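Where should the wide shots start when collecting examples in a break room?

Posted by tallow_bin, 6 August 2026
14 shares

We are gathering examples of kitchen chores for a learning system at Trestus. Each run is one chore in a shared room. We have 12 runs of the dishwasher chore, and the model does fine next to the counter but gets lost when it starts farther back. Should every run begin close to the machine, or should we mix the starting places? Both views here are from head height with the foosball table between us and the kitchenette. 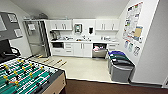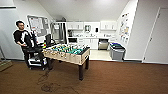 Barış Özkan

Mix them. If every run starts at the counter, the model never learns to get there. I would do 8 more from the far side of the table and record the walk as part of the run. Write down at the start of each one whether the dishwasher door is open or closed. We skipped that in March and had to go back through all of it by hand.

Keep people in some of the runs too. A shared kitchen has people in it.

janeck_user5

just move the table

Skollurden

Moving the table helps only if you will move it everywhere else. I would split walking and loading into two labels and train on them separately first. Five good runs of each will tell you if it is worth going on.

3 comments

mwh: Do you ask people before they are recorded?
tallow_bin: Yes, they sign a sheet.
Bayram fan: Two labels worked for us. Go with that.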